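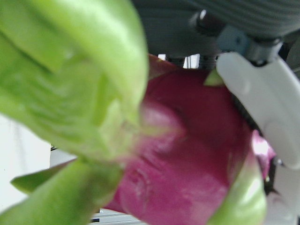
Dragon fruit, pink skin with green scales

Is a dragon fruit ripe when the scales are still green?

Posted by Defne Tokgöz, 06/02/2018

I bought 3 dragon fruit at the market in Brustmont. The skin is pink all over but the scales are bright green, and there are faint wrinkles on one of them. Should I cut it now or wait? I have never bought them before.

Teguh Yusof
Skin color matters more than the scales. Green scales on a pink fruit are normal. Press it with your thumb. If it gives a little, like a ripe avocado, cut it. If it is hard, leave it on the counter a couple of days and check again. Brown, dry tips all over usually mean it is getting old. A few shallow wrinkles don't bother me, but I would eat that one first. Cut it lengthwise and scoop it out with a spoon. Don't eat the skin.

Mayu Tamura
Put it in the fridge for 30 minutes before you eat it, tastes better cold

Amrit Carrier
Agree with Teguh on the thumb test. Once it is soft, keep it in the fridge in a bag. They don't get much sweeter after picking, so there is no point in waiting a week.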